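Tallstead Home Builders' Circle
Minutes of the March meeting, back workshop, 7 p.m.

The meeting got going a little late, with everyone still chatting over the coffee pot, and it was good to see 18 of us around the long bench. Last month's minutes were read and agreed, with one spelling fixed.

1. Prollon, our bedroom helper
The base now rolls straight, which got a round of applause. The left shoulder joint still sags when the arm is held out over a mattress, and we spent a good long while on whether a stiffer spring or a bigger motor is the kinder fix. We agreed to try the spring first and report back. The wrist mounts from the Brirnedmont swap table fit after a bit of filing.

2. Two-handed room work
Plenty of warm talk on this one! The recorded clips now stand at 1,561, and the feeling was that we have plenty of plain reaching and far too little soft cloth. Small fabric things on a bed are still what the hand sorter gets wrong most, and it does worse on a busy printed sheet. Chairs and drawers came up too, along with the narrow floor beside a bed, where the base will have to turn without catching a cable.
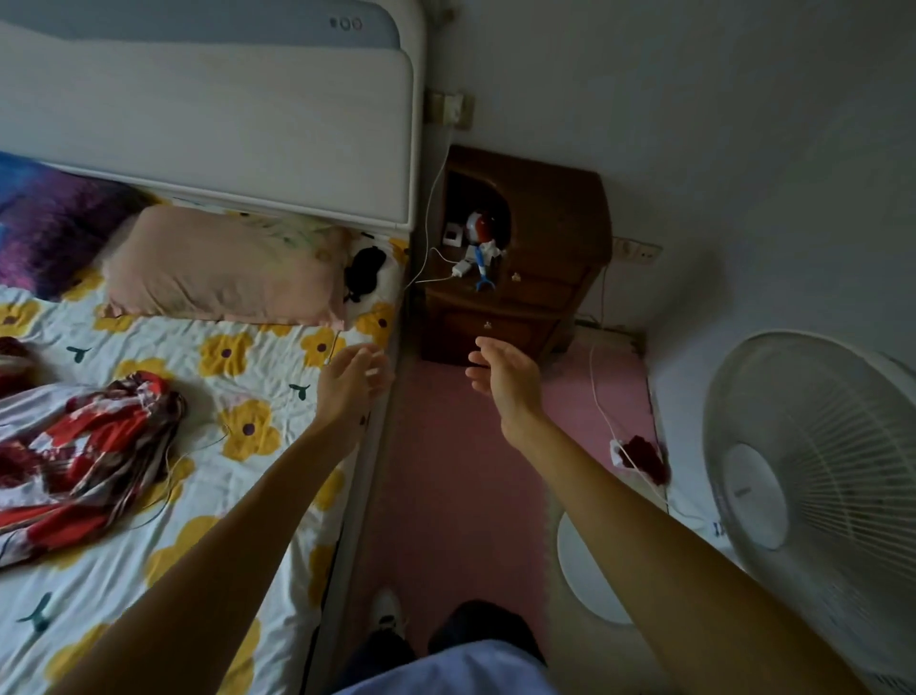
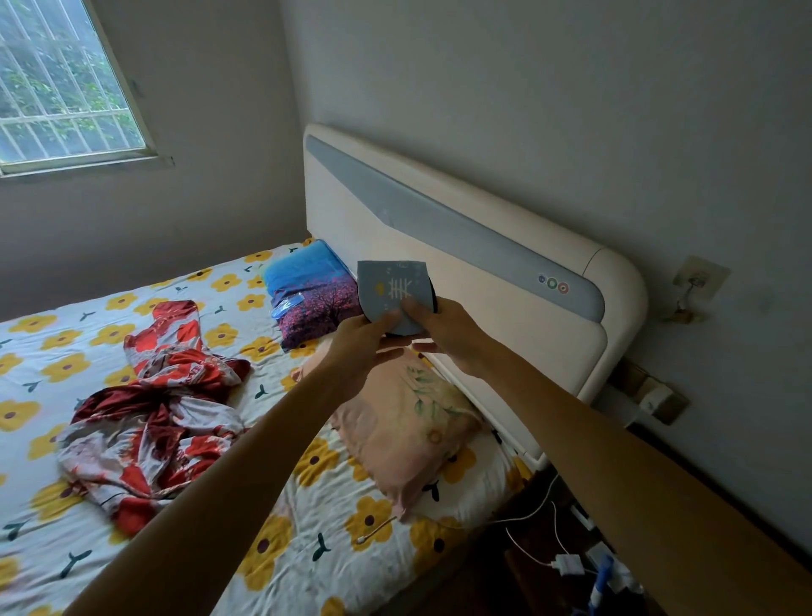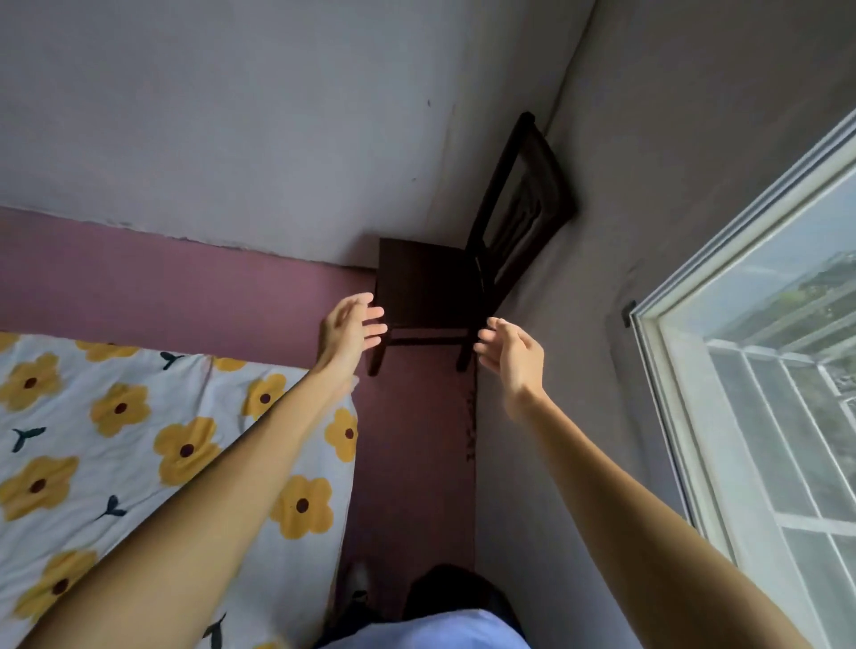

Bedroom work, same flowered sheet throughout: hands out by the nightstand (first), a small fabric item held over the pillows (second), the chair in the corner (third).

It was agreed that cloth comes next, then chairs, and that clips should be named by task before they go on the shared drive, please, as the sorting has been eating up whole evenings.

3. Money
We have 52 dollars in the parts jar. A new Tokarz gear set was talked over fondly and put off until the jar is fuller.

4. Any other business
The bench vise is loose again. Whoever has the long hex key, we would love to have it home. A request for a quieter air pump was noted, and supported loudly from the soldering end.

The meeting closed at 9:15 p.m. and a good many stayed on to watch the base go up and down the hallway.

Recent items
Minutes of the February meeting
Prollon parts list, updated
Swap table rules
How to name your clips

Contact the Circle | © Tallstead Home Builders' Circle | Back to top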